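# Write the edge down

Most of the rules we have for small robot arms were written by people worrying about hands, and that was the right thing to worry about first. Speed limits near people, stop buttons within reach, guards where fingers might get pinched. I have no quarrel with any of it. My complaint is about what comes after, in the part of the rulebook where the arm is safe and somebody has to say what good work looks like. That part is usually a page long, and it was usually written by whoever had a free afternoon.

I have spent the past few years helping small workshops and teaching labs put that page together. The arms are cheap now, the grippers are decent, and a group of four people can have a picking task running on a bench before lunch. Their written practice lags a long way behind. They will have a log of every joint angle and no line anywhere saying how near the edge of the table an object may be placed.

That line matters more than it sounds. Tables have edges, and most of the interesting failures happen there. An object in the middle of a bench can be nudged, missed, knocked over and tried again. The same object near the edge gets one nudge. If your rule says nothing, each operator settles on a private limit. One keeps everything in the centre and gets lovely results. Another uses the whole surface and gets worse ones. Put their figures side by side and you will think you have learned something about the gripper, when all you have learned is where two people like to put things.

At Rätsep, where I helped with a review in October, the bench rule read "place object in a reasonable position". Dalia Šimkus, who ran the bench, had crossed out "reasonable" in pencil and put a question mark over it. She was right to. We replaced it with a strip of tape 6 centimetres in from the edge, and two sorts of trial: inside the tape, and across it. Both count, and they are reported apart. The second sort is harder and the numbers are poorer, and I would still rather buy an arm from a firm that showed me both.
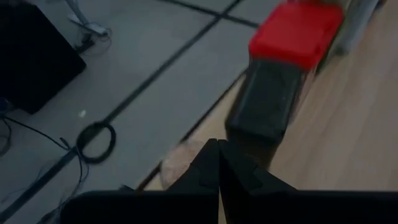

*Wrist view on the approach: the fingers nearly closed, the red-topped object just ahead, and the tiled floor beyond the table edge.*

The floor is the next thing the page leaves out. Safety rules cover trip hazards for people, and so they should, but few bench rules treat the floor as part of the task. It is the landing place for anything dropped. It is also in view of a wrist camera for a good share of any reach near the edge, along with whatever is lying on it. Cables are the usual thing. A coil of black cable on a grey tile is a strong, dark shape, and it will be there in one week's recordings and gone the next if people are free to move it.

There are two sensible answers. You can fix the floor, which means cable covers, marked places for cases and stands, and a check at the start of each session. Or you can let it vary and say so in the notes. I lean towards the second for anything that will be used outside a lab, where floors are never tidy. What I can't defend is the common practice, where the floor is tidied before visitors come and left alone otherwise, and the record says nothing either way.

Vittoria Cocco disagrees with me on this, and her case is a fair one. She wrote the bench practice for Vollis and kept it to a single side of paper on purpose. Her view is that every extra line lowers the odds of any line being read, and that a rule about cables will push out a rule about stopping the arm before reaching in. I have seen that happen. A site I visited had 14 pages of procedure in a plastic sleeve, and the sleeve had never been opened.

So length does have a cost, and I would pay it in only a few places. Say where objects may go, with a measurement. Say what the gripper should be doing before it moves in: how far open, and from which side. Say what counts as a try, so that an approach that is called off at the last moment is either in the count or out of it for everyone. Say what happens to a dropped object, whether it goes back in use or is set aside and looked at. Say whether the floor is fixed.

The called-off approach is the one that causes the most trouble. An operator sees the fingers coming in badly, stops the arm and resets. It feels like good care, and for the equipment it is. But if those stops go unrecorded, a bench that reports 50 tries may have made many more. Wumora asked me to look at a set of results last year that two teams couldn't match, and the difference came down to this. One team logged a stop as a failure. The other thought a stop was housekeeping. Neither had been told.

People ask whether this should be left to a proper standard, drawn up by a body with the authority to enforce it. Perhaps in time. I'm wary of waiting, though, as formal standards tend to be shaped for large cells with fences and fixed parts, and a wooden table with mixed objects on it fits them badly. A shared page between a few workshops would do more good now. Saretti has already offered theirs to anyone who asks, measurements included, and it takes roughly 30 minutes to adapt to a different bench – most of that spent with a ruler and a roll of tape.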